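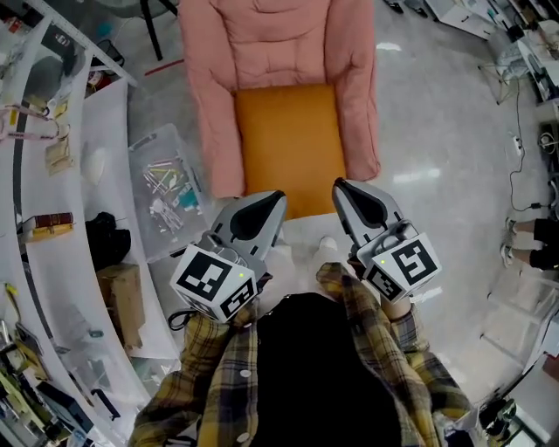
Teaching by hand: how Vesorell's demonstrators see the job

Naledi Radebe used to pack returned furniture at Vesorell. She still spends her day with armchairs and cushions, only now she picks them up with a gripper in each hand, and every movement is recorded so that a robot can learn from it.

"I love it," she says, before I have even got my notebook open. "I went home after my first shift and made my sister watch me pretend to plump a cushion with two wooden spoons. She thought I'd lost it!"

Vesorell takes in returned home goods in Brestden, checks them over and sends them back out to shops. Tidying a chair, which means getting the cushion square in the seat and the whole thing fit to be looked at, is done by people on every line. The company wants robot arms to take on part of that, and it has asked its own floor staff to do the teaching. The project goes by the name Gendance, and Radebe was one of the first to put her name down.

The grippers have patterned cubes fixed behind the jaws, which let the software follow where each hand goes. A good session is 98 usable recordings. Her best is 116, and she would like that in print.

"You have to slow down, but not so much that it looks daft," she says. "If I go in at a funny angle, the robot learns a funny angle. So I've had to think about things my hands have been doing for years. Which side do I lift first? Why do I always turn the cushion before I set it down? I'd no idea I did that until Gaurav played it back to me."

Gaurav Chauhan runs the sessions. He came from the software side and admits he had the wrong picture of how it would go. "I wrote a script for the first week, with every move laid out. Naledi read it and said, well, you'll squash the corners doing it like that. We tried it and she was right, so I binned the script." Now the demonstrators plan the tasks themselves and he looks after the recordings.

What about the jobs? Radebe doesn't duck the question. Some of her old team were dead against it, and she says a few still are. Vesorell has agreed that anyone moved off a packing line during the trial keeps their grade and pay, and the agreement comes up for review in August. Hendrik Steyn, the shift lead, wants it made permanent.

"People ask me if I'm training my replacement," Radebe says. "I ask myself that as well. But I was in the room when we picked which tasks go to the robot, and we gave it the ones that do your back in. I want us in the room next time too."

There are smaller changes. Demonstrators swap over every 2 hours, because holding the grippers out in front of you is hard on the wrists, and Radebe says her forearms ached for the whole of the first week. She misses the chat on the line and eats her lunch over there most days.

Next on the list are folded throws, which she says are a nightmare with grippers. She can't wait to have a go.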